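Why Does Water Disappear?

Leave a puddle in the playground and by teatime it has gone. Where did it go? Up! Tiny bits of water, far too small to see, are always jiggling about. The fastest ones leap off the top and float away into the air. Scientists call this evaporation, and it is happening all over the world while you read this!

Warm water jiggles faster, so puddles vanish more quickly in July than in December. Wind helps too (think of washing on a line).

Try it yourself! Pour the same amount of water into 2 saucers. Put one on a sunny windowsill and one in a cupboard, then check them after 4 hours. Which has less in it?

Drinks evaporate as well, unless there's a lid in the way.

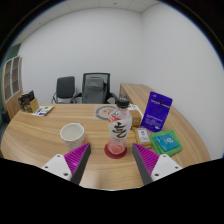
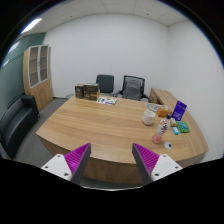 A clear plastic drink bottle on a desk or table, in both pictures.

So what happens to all that water up in the sky? It cools down, and the tiny bits huddle together into droplets. Millions of droplets make a cloud, and when they grow heavy enough, down comes the rain and you get your puddle back!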